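Soft fingertips vs. the stock hard ones for sorting – anyone compared them?

Workbench Robotics > Grippers and end effectors
Thread started May 2020

plurnov_pete
So I've been going back and forth on fingers for my little two-arm setup and I'd like some opinions before I spend more money. I have the stock hard fingers that came with the gripper and a set of the Plurnov pads, the thick rubbery ones. My job is sorting small wooden pieces into bowls by type. Stock fingers are great on flat blocks and terrible on anything round. Plurnovs are the other way around, or at least that's how it feels after a weekend. Has anybody done this properly, with numbers?

Also I only have one camera, at the wrist. Do I need a second one?

zfurtado
Hey, Zuleica here. I've been doing almost the same thing for a couple of months (kids' puzzle board, three bowls, a lot of coffee) so this is right up my alley! I ran both kinds of finger through the same list of picks, 30 tries each, same controller, same speed. The target was fish to one bowl, numbers to another, and the rest of the shapes to the third.

Hard fingers: fine on the squares and the flat numbers, awful on the pegs. They'd pinch a peg off center and it would roll right out.

Soft fingers: pegs were no trouble at all. But they're fat. Getting them down between two numbers that sit close together on the board is a pain, and I lost most of my picks there. I dropped 8 out of 30 with the soft set and 10 with the hard set, so on paper it's nearly a tie. The drops were on completely different pieces though, and that's the part I'd look at if I were you.

On the camera question, yes, get the second one. A wrist view and a fixed view really don't tell you the same things. Grabbed these off my table, wrist cam first, then the fixed one, then the wrist again: 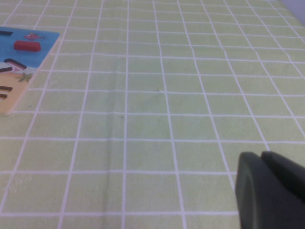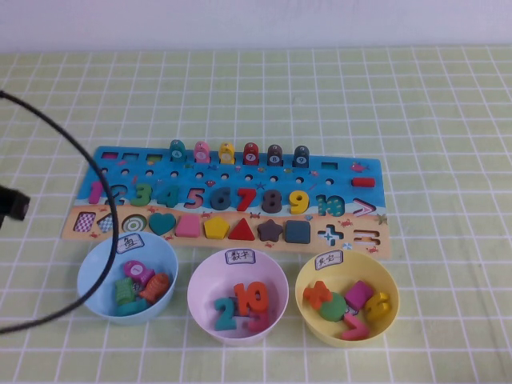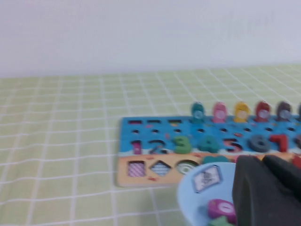 Anyway, the soft set has stayed on for now. I do go back to the hard ones when I'm only working on numbers, and swapping takes me a couple of minutes with the two screws on the side. My controller is a Skedley, the older one with the noisy fan – I only mention it because the force limit on it is pretty coarse, and I suspect a finer one would help the hard fingers a lot more than the soft.

gantry_goat
Got to disagree on the second camera. I ran wrist-only for all of last winter and the trick is just to start every pick from a high pose, so you get your overview from the same camera. A fixed camera means one more thing to calibrate and one more thing to bump with your elbow. I bumped mine in December and spent two evenings wondering why every grasp was off to the left.

zfurtado
Ha, okay, the elbow thing is real. But how are you dealing with your own fingers blocking the view once you're down low? On mine they eat the whole lower right corner. If the piece I want is behind them I'm guessing.

gantry_goat
I'm guessing too! I just commit. Look from up high, save the pose, go down blind, close. It works if nothing moves in between. If a piece gets nudged on the way down, then sure, you've lost it.

orvokki_t
Things do get nudged, at least on my bench. I'm with Zuleica. Two cameras, and bolt the fixed one to the wall or the shelf, never to the table.

About the drops: 30 tries is pretty thin for telling 8 from 10. I wouldn't call that a tie or a win, I'd call it no answer yet. When I compared fingers on the Fluvgate arm I logged 1,449 picks over one long stretch and the ranking flipped twice before it settled down. It ended with soft ahead on anything round and hard ahead on anything thinner than the pad. So your hunch about which pieces they fail on matches mine, I just wouldn't lean on the totals.

zfurtado
Fair, Orvokki, and wow, that's a lot of picks. Did you change the pads along the way? Mine get dusty and then they slip.

orvokki_t
Wiped them with a damp cloth every morning and replaced them once. Before I started wiping, the afternoon numbers were always worse than the morning ones and I blamed the lighting for a long time. Write down when you clean them, it'll save you some confusion.

plurnov_pete
This is super helpful, thanks all. Dumb question, has anyone tried one of each? Hard finger on one side, soft on the other?

gantry_goat
Tried it. Piece sticks to the soft side when you open and then falls wherever it likes. With a wide bowl you'd probably get away with it.

orvokki_t
I had better luck than that, but I shaved the soft pad down to half its thickness first. Drag was much smaller. A sharp utility knife and patience, and do a spare one before the good one.

zfurtado
Ooh, a shaved pad on both sides might fix my tight spots between the numbers too. I've got an old Leite set in a drawer that I don't mind ruining. I'll cut those down and run the list again, more than 30 this time, I promise.

plurnov_pete
Please post it when you do! I'm ordering a second camera tonight. Gantry, I'll come crying to you when I bump it.

gantry_goat
Put tape on the floor where your chair isn't allowed to go. I'm serious.

orvokki_t
Zuleica, log each piece type separately when you rerun it. Pegs, numbers, flat shapes. I can send you my spreadsheet if you want the columns.

zfurtado
Yes please, sending you a message now.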